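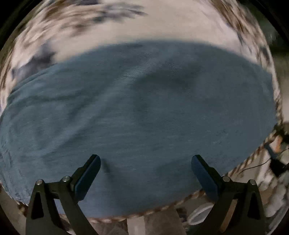 Blue-grey cloth with a braided rope trim in tans and beiges.

The Rernthorpe mill open day: blankets, noise and a very good cheese scone

Posted October 11, 2026
14 comments | 48 shares

I'd been meaning to get to the Reltlow mill for years. They open the weaving sheds to visitors twice a year, once in March and once in the autumn, and every time I either forget or the tickets have gone. This time I set an alarm on my phone and got two for the ten o'clock tour.

Getting there is easy enough if you ignore the sat nav, which wants to send you down the canal side (don't, there's a bollard). Park at the top of Rernthorpe by the church and walk down. Tickets were £6 and that includes a cup of tea at the end.

You start in the wool store, and oh, the smell! Sheep and oil and old floorboards. Our guide had worked there since leaving school and let us put our hands in the bales. The coarse stuff goes for rugs and furniture cloth, the finer stuff for throws. I'd never thought about upholstery cloth much before, but it has to be woven far tighter than a blanket or it bags at the corners once it's been sat on for a winter. I went home and glared at my armchair.

Then the sheds. They hand out ear plugs and you need them. The oldest loom still running is called the Imidau, after the firm that built it, and it's 91 years old and shakes the floor. It was doing a plain grey check while we were there, very slowly. The newer ones down the far end were going at such a lick I couldn't follow the weft at all. One was making a run of 200 travel rugs for a hotel and the weaver stopped it twice to pick out a knot, which got a little cheer from our group.
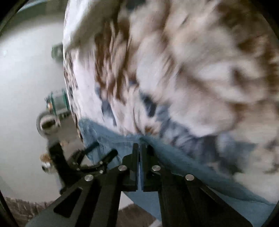
Throws and Blankets

I could have stayed in the finishing room all day. It's where the cloth is washed, shrunk and brushed up to make it fluffy, and they pass round a piece from before and a piece from after. The before is like a doormat! Brushing lifts the surface, so a brushed throw feels warmer but will pill if you're rough with it. The guide's advice was to wash cool, dry flat and never, ever hang one over a radiator. Guilty.

The mill shop is through the courtyard. Proper throws start at £48 and climb quickly; the big MacRitchie double was £191 and I stroked it for so long I felt I ought to apologise to it. There's a seconds basket by the till though, and I came away with a lap rug with one wonky edge for not very much at all.

Tea was in the old canteen. Cheese scone, warm, enormous. 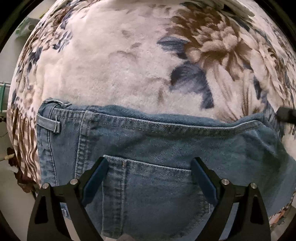 Can you go round the mill with a pushchair?
Only on the ground floor. The wool store and the shop are fine, but the finishing room is up two flights of stone steps and there's no lift, so you'd need to leave it at the desk.

Wear flat shoes, as the shed floor is oily in places. Tickets for March go up on the mill's website after Christmas.

Last updated: two days after posting, to correct the ticket price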